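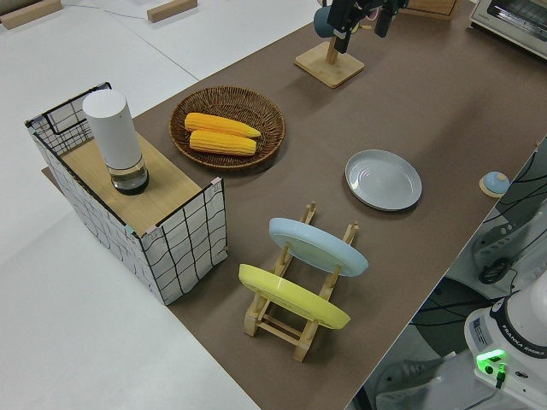
Slide 1. The kitchen table setup, fixed camera.

OK, hi everybody. Leave this one up while people find seats. I'm Cirilo Esquivel, and I'm going to talk about Vesstead, which is our method for teaching a two-armed robot to put dishes where they go without anybody writing down where they go. Most of the hard thinking was done by Kyrylo Sirko, so if you like it, find him at the break. If you hate it, find me!

(Say the title out loud, the recording won't pick up the slide.)

Slide 2. Why dishes

People ask me this every single time. I like plates because they're mean. A plate lying flat gives a two-finger gripper almost nothing to hold, and the one good place to grab it is the rim. Then you have to turn it up on edge and get it into a slot. So one small chore has a grasp, a rotation and an insertion in it, and each one can ruin the next. Point at the yellow plate in the rack here and ask who has chipped one at home. (Hands always go up.)

Slide 3. What we did before

Our old pipeline was Findo. Findo took a pose estimate for every object, planned a path, and ran it with its eyes shut. Lovely on a clean table. But slide the rack over by the width of your thumb and it would carry on like nothing had changed. I spent most of a September with that thing and I don't miss it.
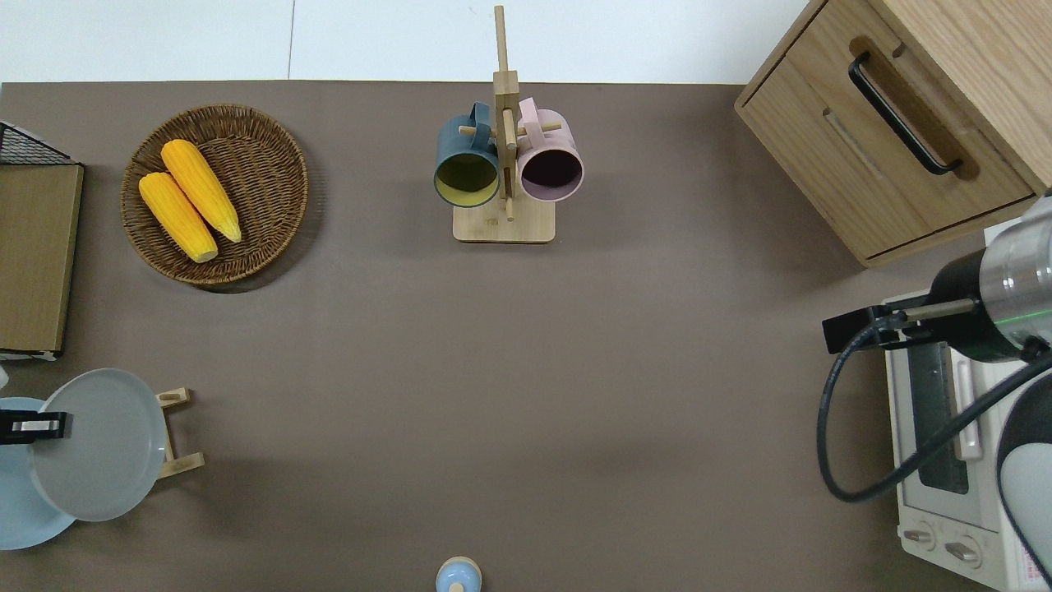

So the big change in Vesstead is that the policy looks again the whole way through. We feed it short windows of images and joint angles, and it puts out a short chunk of motion, and then it throws away the tail of that chunk and looks again. How much to throw away turned out to matter more than any network change we tried. Keep too much and you're back to Findo. Keep too little and the arm gets the jitters -- it starts changing its mind in midair, and you can hear the whole room wince.

Slide 4. The data

We had 50 demonstrations to start with, all by teleoperation. Then we let the policy run, and when it got into trouble a person took over, and we kept only those takeovers. That's the Kerekes step, for anybody who read the preprint. We stopped at 500 clips total.

Don't rush this part! The clips are short and most of them are boring, and boring is what you want. A good correction clip is a gripper backing off a little and coming in again at a better angle. Early on I was recording these big heroic rescues, and Kyrylo had to sit me down and explain that I was teaching the robot to get into trouble first.

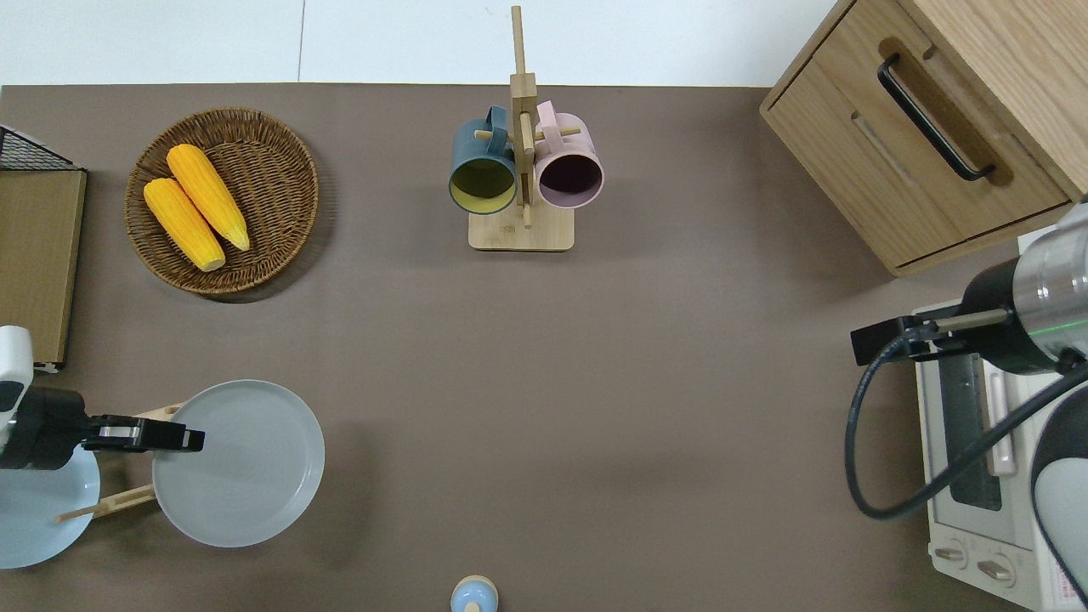

We also left plenty of stuff on the table that has nothing to do with the job. Corn in a basket, mugs on a mug tree, a toaster oven. If you only ever train on a bare table, the policy decides that anything sticking up must be the rack, and then you get a plate delivered very carefully to a mug. Ask me about that later, I have video.

Slide 5. Two arms, one brain

Both arms come out of the same network. We tried one policy per arm with a little message channel between them, and it was a mess. With a single policy, the arm that isn't busy learns to stay out of the way, and we never had to label that as a skill.

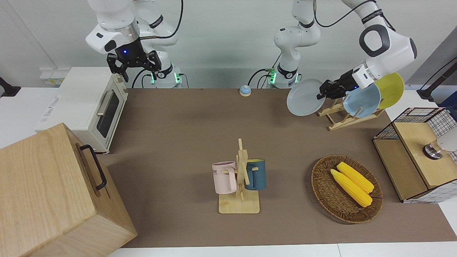
Slide 6. Results

Read the table slowly, the font is small.

We tested on 11 rack positions that weren't in training. Vesstead finished the full job on all but four of them. Three of those misses were insertions, where the plate hit the top of a slat and the policy kept pushing. The other was a bad rim grasp, and I'm not too worried about it.

The pushing does worry me. The policy sees but it doesn't feel, so from the camera a plate that's stuck and a plate that's nearly in look the same. Tranetti is our add-on for that. It reads the wrist forces and can ask for a retry. No numbers yet, so please don't ask me for numbers.

Slide 7. Questions

Thank Kyrylo, thank the people who did the teleoperation. If it's quiet, play the mug video.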